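We use cookies to make this site work properly and to see which pages people read. By carrying on you agree to this. Accept | Manage settings

Gullia repair morning is coming back, and it's got a bigger room

May 29, 2018

I've been banging on about the repair mornings at the Gullia for long enough that most of you will be sick of me, so I'll get the good bit in early. They're coming back in October, they've got the long room at the rear of the building instead of the corridor by the toilets, and it's still free to get in (bring change for the tea, though, because the tin never has any).

If you missed the first lot, the idea is simple. You turn up with something that's broken, you sit down with somebody who knows a bit about it, and you have a go at mending it together. Lamps, zips, toasters, trousers, a pushchair once. I took my mother's old Bronar sewing machine, which had been sulking in a cupboard for years, and I came home with it running and with oil all down my good skirt. Worth it!

Zofia Wilczyńska has run the sewing side from the start and she's the one who pushed for the move. I caught her on the phone while she was trying to get a sofa through a doorway, so I'll keep her words short. "We had people threading needles on the stairs," she told me. "You can't see a thing on those stairs." The long room has proper windows down one side and enough sockets that we won't be daisy-chaining extension leads any more, which used to give me the horrors.

The money has come from a grant of £1,000 from the Ionescu fund, plus £200 from the raffle in the spring. Most of it is going on the electrical tester and the insurance, and what's left will buy thread, fuses, solder and a decent set of small screwdrivers. The last set went home in people's pockets one by one, and if you've got any of them, no questions asked, just pop them through the letterbox.

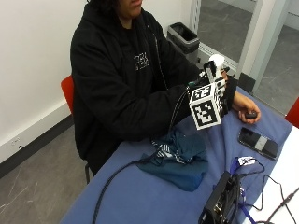
A hand held out over the blue cloth, cube marker and all.

Terence Catterall will be back on electricals. He mended 29 things last season by his own reckoning, and he's very keen for me to say that kettles don't count because he could do those in his sleep. He's asked me to pass on that he can't look at microwaves, so please don't bring one, and please don't bring one in a bag and pretend it's a radio either. You know who you are. He can do most lamps, radios, fans and hairdryers, and he'll have a look at a vacuum cleaner if you've emptied it first.

There are 4 mornings planned to begin with, and if they fill up there'll be more after Christmas. You can book a slot at the front desk or just turn up and wait, though I'd book if it's anything with a plug. Sewing has always been a bit more relaxed. Zofia tends to get everybody round one table and go from person to person, and you end up learning how to do your neighbour's hem as well as your own. I can now put in a zip, badly.

One new thing this time is a shelf for spare parts. Tustix, the hardware shop by the bus station, has offered us its odds and ends box every month, so there'll be knobs, hinges, washers and all those little feet that fall off the bottom of things. Take what you need and leave what you don't. I've already promised them a jar of cupboard handles from my old kitchen, and my husband is delighted to see the back of it.

A few people have asked me about bikes. It's a no for now, I'm afraid, as there's nowhere to hang them and the floor's just been done. Clocks are a maybe. There's a gentleman who might be willing but he wants to see the light in the room first, and fair enough. Shoes would be lovely, and if you know how to put a heel back on and you've got a free morning, do leave your number at the desk, as Zofia would bite your hand off.

Doors open at ten and we pack up at one. Use the side entrance, as the front step is still being fixed, and there's a ramp round that way too. Children are welcome so long as they stay clear of the soldering end. I'll be on the tea with the good biscuits hidden under the counter, so come and ask nicely.

Enjoyed this? Sign up to our newsletter and get local news in your inbox. You can unsubscribe at any time.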